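Vormachen statt Programmieren: Teleoperation zweier Arme
Handout 2, Praktikum Robotik, Labor Treseck
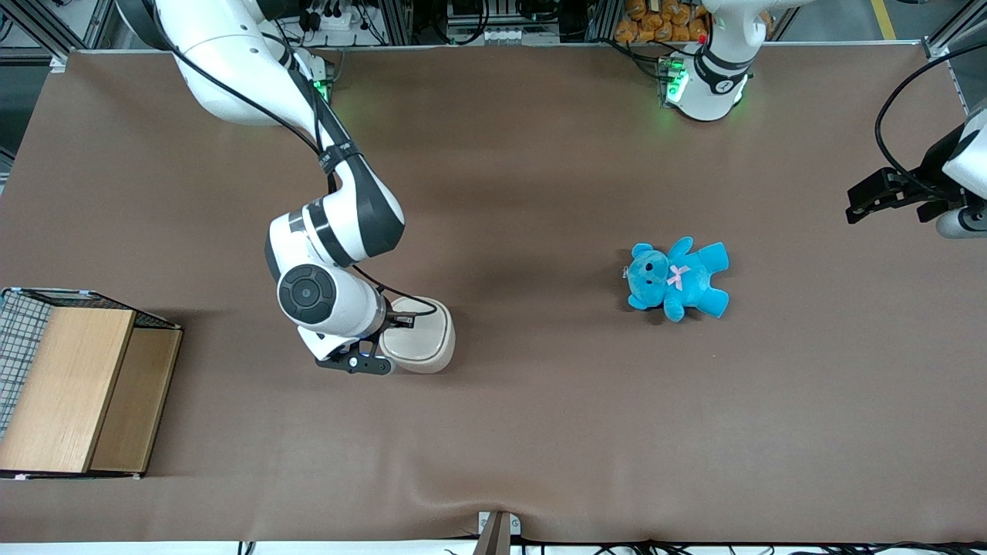
Eine Demonstration ist eine Aufzeichnung von Gelenkwinkeln, Greiferweite und Kamerabildern. Der Roboter lernt daraus alles, auch Ihr Zögern und die Denkpause vor dem Zugreifen.

Für die Übung:
- Gefäße am Rand greifen, Plüschtiere am Rumpf.
- Der unbeschäftigte Arm wartet geöffnet über dem Tisch. Bitte nicht mit ihm winken.
- Abbrüche als Abbruch markieren. »Fast geschafft« ist keine Kategorie.

Soll: 300 Demonstrationen pro Gruppe. Der Rekord vom Juni liegt bei 51, Kaffeepausen inbegriffen.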